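Bruvgate: talking downlights with the person who drew the reflector

6 min read
Print | E-mail this page

I've been writing about lighting hardware long enough to have a drawer full of sample lenses, and I still get a little silly when somebody offers to let me poke at a new one. So when the small optics shop Tzavaras said I could have an hour on the phone with the designer behind their Bruvgate reflector, I said yes before checking my calendar. (I had a dentist appointment. I moved it.)

The designer asked me to leave names out, which is how they do things over there, so it's just "the designer" from here on. Very dry, very quick, and eating toast for the first part of the call.

Bruvgate is a snap-in reflector for recessed downlights, mostly the shallow kind that goes into apartment ceilings where there's hardly any room above the drywall. I asked why anybody would start with a reflector when everyone else seems to be selling lenses.

"Because I'd done lenses," the designer said. "I did lenses for years. You get a lovely beam and then somebody lies on the couch, looks up, and there's this bright little dot drilling into their eye. I wanted the dot to go away."

That's glare, in plain English, and we spent a good half of the hour on it. The trick with Bruvgate is that the LED sits farther back than you'd expect for such a shallow part, and the wall of the reflector has a soft break partway down, so the bright bit hides sooner as you walk away from it. The first version had a much sharper break and threw a ring on the floor. "It looked like a coffee cup had been there," the designer told me. "We got as far as tooling quotes before I put one in my own hallway and saw it. Awful evening."

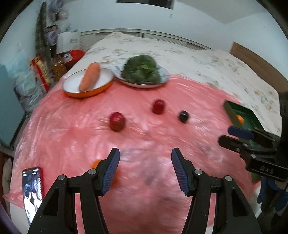
Color came up next, and I was glad, because it's my pet subject! Bruvgate ships with a holder that takes the usual LED modules, and the shop has been fussy about which ones it recommends. I said that most people I know buy a bulb by wattage and hope. The designer groaned. "Reds are where it shows. A cheap LED can make white paint look perfectly fine and then your tomatoes look like putty." I've been thinking about that since, and it's a fair way to judge a bedroom as much as a kitchen: red balls, an orange carrot on a plate and a pink sheet ask quite a lot of one ceiling light. The shop's own bench test uses painted cards and a bowl of fruit, and the fruit gets eaten afterward. I asked if they publish the results. They do for the cards.

We got onto installation, where I had complaints saved up. I've fitted enough spring clips to have scars. The Bruvgate clips are plastic, they bend with one thumb, and the designer is braced for people to call them flimsy. "They will. I'd say the same. But the metal ones scratched the finish every time somebody changed the module, and then we got the phone call." Fair enough, though I'd still like a spare pair in the box, and I said so. There was a pause and some typing.

The trial run was 41 fittings in a rental building in Gindia, all on one floor, all dimmed from the wall. Out of those, 3 came back, every one with the same buzz at low settings. That was the dimmer, as the shop sees it, and they've since put out a short list of dimmers they've tried. I asked whether a longer list was coming. "When I have tried more dimmers," the designer said, and bit the toast.

The first production batch is 1,495 pieces, an odd number that I had to ask about. It's what was left after the molder pulled a few for measuring. They should ship in November, in white and in a matte black that I haven't seen in person yet.

Before we hung up I asked what was next, and got one word, Skokunau, which is a linear version for under shelves. It's at the cardboard stage. I asked if I could see the cardboard. I was told maybe, if I stop writing about the clips.

22 September 2020

Contact | Copyright, all rights reserved | Back to top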